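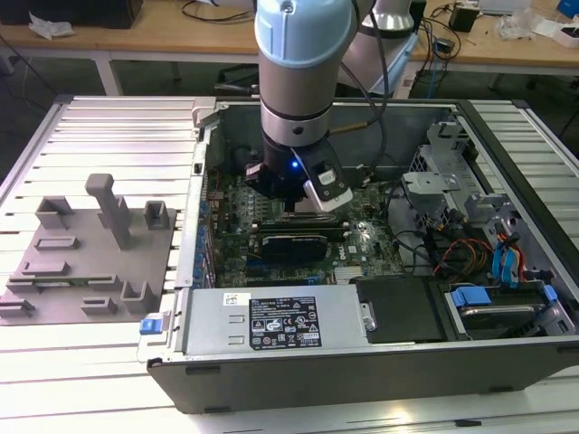

Before we gather a single example for the learning system, I like to walk the cell with this checklist and a cup of coffee, and I'd love it if you did the same. Start with the big things, and take your time over them. With the side panel off and the tower lying down on the slotted platform, see where the arm's cable loops away, and follow it all the way back with your eyes before you let the arm move.

1. Emergency stop pressed and released, both arms. OK.
Comment: Please do press it, even if the last person swears they did!

2. Power cord out of the computer. OK.
Comment: I check this one twice, and I won't be talked out of it.

3. Arm cable clear through the full reach. OK, with a note.
Comment: It rubbed a little at the far end of the stretch, so I gave it some more slack (Driko tie, not the metal clip).

4. Fixture plate bolted down. OK.

5. Episode counter matches the log. Fixed.
Comment: The counter said 1,807 and the log said 1,000 and change, which gave me a fright, but it was only counting the old Cimel set as well. 734 are good ones from this task.

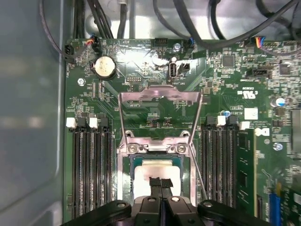

Brusthorpe, December

Now for the wrist view, which is my favorite part of the whole round. Pull up the picture with the gripper tip over the processor and the socket's metal frame standing open, and ask yourself whether you could do the job from that view alone.

6. Processor in view, tip in view. OK.
Comment: The tip hides a bit of the processor, and I can live with that.

7. Finger bolts snug. OK.

8. Grip force set to low for socket work. OK.
Comment: If the Gape profile loads by itself at startup, change it back and tell me, please.

9. Failed tries saved and labeled. Open.
Comment: Do keep them, they teach the system a great deal. 2 still need labels, and I'll get to them after lunch.

Checked by Beca Gronow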